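What Is Inside a Desktop Computer?
A guide for young readers from the Brekke Learning Center
Reading level: ages 8 and up

A desktop computer can look like a plain box. The box is called a case, and its job is to hold the parts in place and keep dust and fingers away from them. When a side panel is taken off, the parts can be seen and studied. Students in the Center's Kimeo program learn the names of these parts before they learn how to use any tools.

Before the case is opened
A computer must be shut down and unplugged from the wall before its panel is removed. An adult must be present. The case is laid on its side on a steady table so that the open side faces up. Drinks and snacks stay on the other side of the room.

The motherboard
The largest flat part is the motherboard. It is a thin board, very often green, and nearly every other part of the computer connects to it. Thin metal lines called traces run across the board. They work like roads, carrying electrical signals from one place to another.

Makers often print words, numbers and small marks on the board. These help a repair worker find the right place for each part. A company name may be printed there as well.
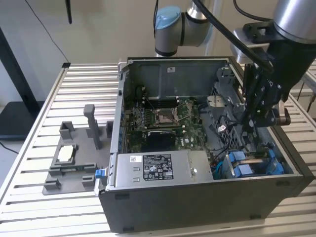 The processor, or CPU, does the computer's calculating. It follows instructions one after another, very quickly. It sits in a square holder called a socket. A metal bracket and a small lever keep it pressed down so that it cannot slip. When the processor is out, the socket must be treated with great care. Its contacts are tiny, and a finger can damage them. Students at the Center do not touch a socket at any time.

Memory
Close to the socket are the memory slots. These are long and narrow, with small latches at the ends. Memory holds the things a computer is working on at the moment, such as a drawing or a game. When the power is turned off, this kind of memory is cleared. Work that has been saved is kept on a drive, and the drive remembers it even when the computer is off.

The power supply
Electricity from a wall outlet is not the right kind for the small parts inside a computer. The power supply changes it. This part is a metal box with openings that let air pass through. A label on a power supply tells adults how it may be used safely.

A power supply must never be opened. It can hold a dangerous charge even after it has been unplugged. This rule applies to everyone in the Kimeo program, including instructors.

Cables
Cables do two main kinds of work. Power cables bring electricity to the parts. Data cables carry information between them. One common data cable is called SATA (say "SAY-tuh"), and it joins a drive to the motherboard. It is thin and may be a bright color.

Power wires are often gathered into bundles so that they take up less space. At the ends of the cables are connectors, and most of them are shaped to fit only one way. If a connector does not go in easily, it should not be pushed. Stop and ask for help.

Keeping cool
Computer parts become warm when they work. A heatsink is a piece of metal that draws heat away from a chip. Many heatsinks have thin, upright fins. The fins give the heat more places to escape into the air. Fans help by moving warm air out of the case, and holes in the metal panels let fresh air in.
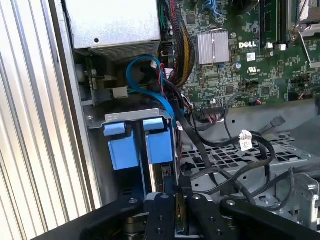
Readers at the Flumham branch have asked whether dust can really harm a computer, and one of them wrote that the family's old machine had become very loud before an adult cleaned it. Dust does matter. It settles between the fins and in the air holes, and the parts then have trouble staying cool. The fan may spin faster and make more noise. Cleaning the inside of a case is a job for an adult.

Words to know
Case: the box that holds the parts of a computer.
Chip: a small part that handles electrical signals.
Drive: the part that keeps saved work.
Heatsink: metal that carries heat away from a chip.
Motherboard: the main board that connects the parts.
Socket: the holder for the processor.

Something to try at home
With an adult's permission, look at the outside of a computer that is turned off. Find the air holes and the places where cables plug in. Draw what you find and label each part. Drawings may be brought to any branch of the Center and will be displayed in November.

Page last reviewed June 16, 2023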